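24 September 2022

My left eye has been retired. It still turns up for work every morning, it just doesn't do much, and at my last appointment the specialist at the Rerkbridge clinic called it "along for the ride". I've had colleagues like that.

The trouble is the macula, the bit in the middle you use for faces, bus numbers and the use-by date on ham. Round the outside I see perfectly well. I could spot a magpie coming at me from the side at 30 metres, but I couldn't tell you what my own soup is.

So on Thursday I caught the bus to Stotwood for the low vision day at the library. I'd put it off for 2 years on the grounds that it was for people who couldn't see.

They had magnifiers laid out on trestles, the cheap ones up front and the Keskinen desktop reader at the back, where you had to walk past everything you could afford. It blows a page up until each letter is the size of a scone. I read a whole paragraph of somebody's council newsletter and nearly wept, and it was about kerbside bins. Then I read the price tag, also enlarged: $3,681.
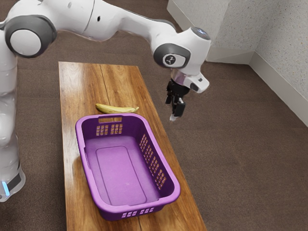
My neighbour's view, delivered over the fence that evening, was that I should ring Flarnthorpe council before I paid for anything, as they lend readers out for 4 weeks at a time and she'd never heard of anyone being chased to give one back. She also thought I should have gone years ago. She has thought this out loud before.

I rang. There's a waiting list. The form to join it arrived by post yesterday, in what I'd guess is eight-point type, grey on slightly paler grey, with a box at the bottom asking me to describe any difficulty I have with reading.

I've used a fat black texta and gone well outside the box. It's in the post on Monday, if I can find the slot.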